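Third week with the robot in the break room and people keep asking me about it, so quick post before my shift. I stock drinks at Kalline, have for 6 years. Fridge, table, fridge again. Now the bottles are Nodelis's job, or the robot's anyway, and mine is standing nearby with a tablet.

Two hands on one bottle of tea. I do it with one, while yawning.
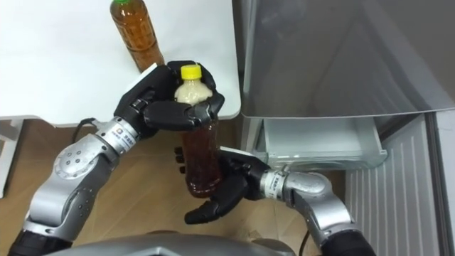

What changed for me

Less bending. My knees noticed first. But more waiting, and more writing stuff down, which I'm bad at. Keith Tindall wants a note on every stop. 56 notes in June so far. Tia Marsden on the late crew says she misses the chat, you used to hand somebody a drink and hear about their kid. Now they stand back and watch the arm.
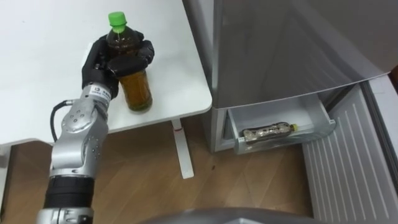 Hours are the same, I asked. Pay too, no raise for the tablet work, wich I also asked. Parsons got moved over to receiving and likes it fine. Me, not sure yet. The low drawer I won't miss. Getting asked where things go, maybe I do like that part.

Ok 7 am, gotta run. More when I know what they decide about the Drerkton site.
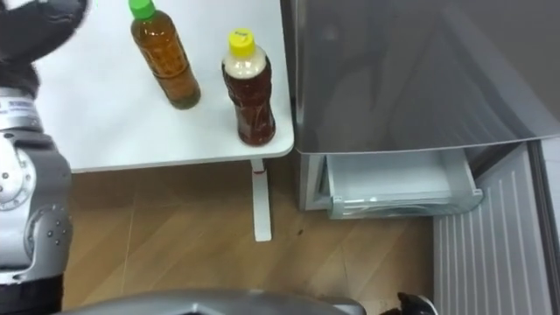
Green cap, yellow cap, drawer open.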